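Laundry task tips: planner and perception settings
Updated August 2024 by Marion McIver

Set the basket pose before anything else. Put the basket right under the open lower door and run the locate routine twice. If the two results disagree, check the lattice sides – the depth map reads the holes as gaps and the box fit shrinks. Turn on hole filling in Tolteo and try again.

Add the open door as its own collision object. It is missing from the stock washer model, and the planner will happily route an elbow through it. 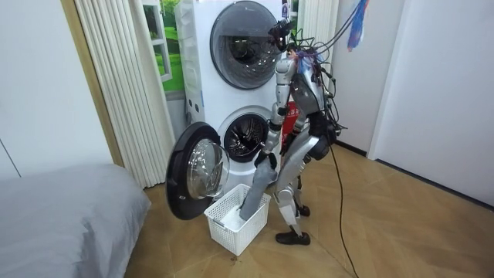
Grey garment in hand, basket at the foot of the washer.

Keep the clear door glass out of the point cloud. Mask it by hand the first time and save the mask with the room file. Tharun Shetty's mask script is in the Guthrie folder and works on both doors.

For long items, lower the wrist speed limit to 400 and leave the grip force alone. Cap the planner at 700 samples for short reaches. Higher caps gave us slower plans and the same path.

Log names should carry the room and the garment colour. Run 3,151 has neither and we still can't place it.

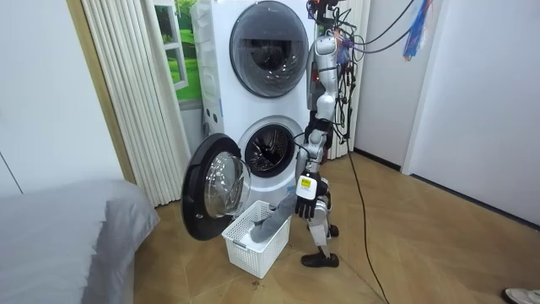 Can I reuse a room file after moving the basket?
Reuse the walls and the machines, but delete the basket pose and locate it again. The old pose stays cached until you clear it.

Restart the planner after editing a mask. Reloading the file won't pick up the change.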